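Why Is Denim Blue?
Wakunmont Museum Kids' Pages: How Things Are Made

Denim starts as cotton. The fluffy part of the cotton plant is picked, cleaned, and spun into long yarn. At this point the yarn is a creamy white color.

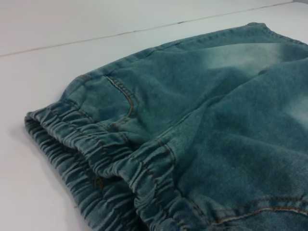
A blue dye called indigo gives denim its color. Long ago, all indigo came from plants. Today most of it is made in factories. The dye can be light or dark, and some blues lean toward green, like the denim with the gathered elastic cuff. The yarn is dipped in the dye and then lifted into the air. When it first comes out it looks yellowish green. Then oxygen in the air changes it to blue. To get a darker blue, the yarn is dipped again and again.

Indigo does something unusual. Most dyes soak deep into cotton, but indigo stays near the outside of the yarn. The middle stays white. 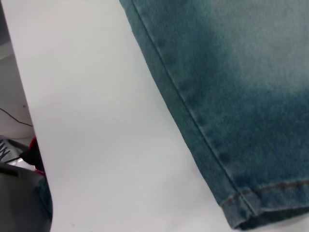
Page last changed: Thursday, March 6, 2025

Because the color is on the outside, it can rub off. Every time you wear or wash your jeans, a little blue goes away and more of the white shows. Some jeans are faded at the factory before they are sold, so they can have pale areas next to darker ones.

Next comes weaving. A loom holds blue yarns running the long way. White yarns go across, passing under and over the blue ones. Each row moves over a little, and this makes slanted lines called twill. Look closely at a pair of jeans and you may find them. Turn up the bottom of the leg and the cloth is much paler inside, where more of the white yarn shows.

Words to know
Indigo: a blue dye
Loom: a machine or frame for weaving cloth
Twill: a weave with slanted lines

Try it: Rub a damp white cloth on a dark pair of jeans. Ask a grown-up first. Does any blue come off?

Next page: The Hekell Button Room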